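Every year between Christmas and New Year I go through the desk stuff. It started when I was still living in Wendari and had one drawer to deal with. Now there's a long white table in a shared room in Ostuvlow, two cabinets, and a shelf that I keep meaning to take down. It takes most of a day. I write it up so that next year I can look back and see what I said I'd do with things, and then see that I didn't do it.

## Where the stuff comes from

Most of it comes from moving. I moved in July, and when you move you throw cables in a box because they're cables and you might need them. I had a box marked "desk" and another box marked "desk 2." The second one had a toaster cord in it and no toaster.

The rest comes from buying small things in one order to get the free shipping. I needed a lamp bulb, the order was a few dollars short, and so I added a mouse pad. I have done this more than once. The place I usually order from, Moura, has a page of low-priced desk items that exists for people like me. I've bought cable ties from that page three times and I still close my cable bundles by tucking the end in.

Then there are the things other people leave. It's a shared room and things drift. If something has been on the table for a month, it gets moved to the shelf, and if it's been on the shelf through the summer, I treat it as mine to sort out. I've never had a complaint about it. I did once give away a stapler that somebody came looking for, and I bought a new one.

## How I do it

I clear one end of the table and wipe it down. Then I bring everything over, one cabinet at a time, and put it out flat. Flat is important to me. When things are in a box I only see the top layer and I make bad decisions, like keeping the whole box.

I used to sort by what I wanted to keep. That was slow. Now I sort by type first and decide later:

- Cables
- Anything still in its packaging
- Paper
- Pens and markers
- Plastic and wrappers, which go straight out
- Don't know

"Don't know" is always the biggest group at the start. By lunch it's usually small. This year it had a key in it, a rubber foot from something, a little bag of screws, and a plug adapter for a country I haven't been to.

Pens are easy. I have a scrap pad and I draw a line with each one. If it doesn't write in two tries it goes. I had 11 good ones at the end, and I know that because the pen cup holds ten and one is sitting next to it.

Paper took the longest. I found a receipt for 1,598 from Stomovton, where I bought the two cabinets and had them delivered, and I had been looking for that receipt since I filed the warranty form without it. It was inside the manual for the printer. I don't know why I'd have put it there. It's now in the folder marked "receipts," where I looked first and would look again.

## Cables

I'll say more about cables, as they're the part people ask me about when they see the table.

I test a cable before I decide on it. If I can't find anything to plug it into, that's an answer too. Two years ago I kept a whole bag of cables for devices I no longer owned, in case I got the devices back somehow. That bag went to the electronics drop-off last winter and I haven't thought of it since, except now.

The ones I keep, I coil by hand in loose loops. I used to wrap them tight around my palm and elbow the way my father did with extension cords. It's quick, but with thin cables it leaves kinks near the ends, and the ends are where mine always fail. A loose coil takes up more room in the drawer. I'm fine with that. I lay each one down on the table when it's done and leave the connector poking out so I can tell what it is without undoing it.

A label would do the same job. I bought labels in 2016. They fell off by spring and I found them stuck to the bottom of the drawer, and one on a sock.

If a cable is longer than I need, I keep it anyway. Short ones I'm stricter about. There's always a reason a short cable ended up in a drawer, and the reason is that it didn't reach.

## Things still in their packaging

This is the group I'm least proud of. It's everything I bought or got handed and never opened, and every year there's a pile.

My rule is that if it has been sealed for a full year, I either open it that day and start using it or I give it away sealed. I don't put it back. Putting it back is how I ended up with 4 mouse pads in the first place, all bought at different times by somebody who thought he didn't have one.

Three of those are gone now. One went under a plant. One is at my sister's house. One got coffee on it. The last one is round and blue and it made it through two sortings without being opened, which breaks the rule, and I knew it was breaking the rule when I did it. I like a bare table. A mouse works fine on a bare table. But I've got a worn patch next to my keyboard at home where the finish has gone dull, so there is a real use for a pad, and I've been lazy.

Flat packs are worse than round things for this. They slide down behind whatever is standing up in the cabinet and I forget I own them. I pulled one out from behind the binders with a lot of bright color printed on it and had no memory of where it came from. I put it next to the mouse pad so that all the sealed stuff would be in one place, and the cable I'd just coiled was right in front of them.

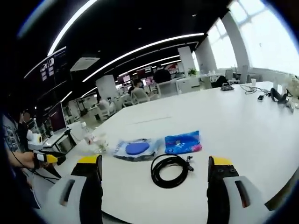 *Posted 29 December 2018 by the author, from Ostuvlow. Filed under: desk, tidying, end of year.*

The blue pad is coming home with me. I've decided that much. It's still in its plastic with the pale blue border printed on it, and it can stay that way for the walk, as it was raining when I left the house and I don't want to start its working life with a wet pad.

The flat pack beside it, bright blue with the pink down one side, I'm going to leave on the table for a week. If it belongs to somebody they'll see it. It's not a thing you could miss. If it's still there when I'm back in January I'll open it and find a use for it or pass it on.

The black cable stays. It coils well and the connector is one I use. It's going in the top drawer of the left cabinet with the others, on the side nearest the table.

All the clear plastic further over is the pile I should have dealt with first. I said at the top that wrappers go straight out, and that's the plan every year, but what really happens is I push them to the left to make space and then they're in my way when I want to work on that end. Clear plastic is hard to see on a white table too. I put my hand down on a wrapper more than once. Next year I'm going to set a bag on the floor before I start.

## What I ended up with

Two bags out, one for recycling and one for regular trash. One small box for the electronics drop-off, which is closed until after the holiday, so the box is by the door and I've put my hat on it so I'll notice it.

The right cabinet now has an empty shelf. I'm going to try to leave it empty. The left one is cables in the top, paper in the middle, and everything with a plug on the bottom.

I kept 6 things from "don't know." The key is one of them. I tried it in both cabinets and the side door and it doesn't fit, but I can't bring myself to throw out a key. The adapter I'm giving to anybody who is traveling and wants it. The rubber foot I'm keeping until something wobbles.

The shelf is still up. It needs a longer screwdriver than the one I have, and the long one is at home in the kitchen drawer, which I haven't sorted since the move and don't plan to this week.

## Notes for next year

Bring a bag for the wrappers and put it down first.

Bring the long screwdriver.

Don't order the desk items from the cheap page. If the order is short, pay the shipping, or wait until there's something else I need.

Do the paper in the morning. I did it last this time and by then I was reading things instead of sorting them. I read an entire lease for an apartment I don't live in anymore.

Check whether the blue mouse pad is out of its packaging. If it's not, it goes to my sister, who says she can use another one.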